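**Grapes turning pink on a green bunch?**

**drevlow382** – 19 October 2020

I love grape season so much! I got a big bunch yesterday and most of it is that pale, creamy yellow-green, but a few grapes have gone rosy. Is that ripeness or a mixed variety?
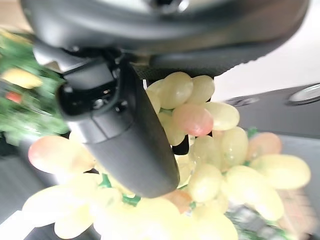
### Reply from vahidi_vines

Oh, those are pretty! I'd say ripeness. My white ones blush on the sunny side every October, and the pink ones are the sweetest – try one of each and report back!

### Reply from primer10

Not so sure. Sun blush on mine is more of a tan freckle. Peach to pink like that makes me think of a variety that colors late, picked early. Did they have a name on the sign?

### Reply from drevlow382

Just "table grapes," from the Grinetti stand. I tried both and the pink one was a little softer and SO good.

### Reply from vahidi_vines

See, sweeter!

### Reply from primer10

Softer isn't sweeter, lol. But ask at Grinetti, I'd love to know. And freeze a handful before they're gone – best snack there is.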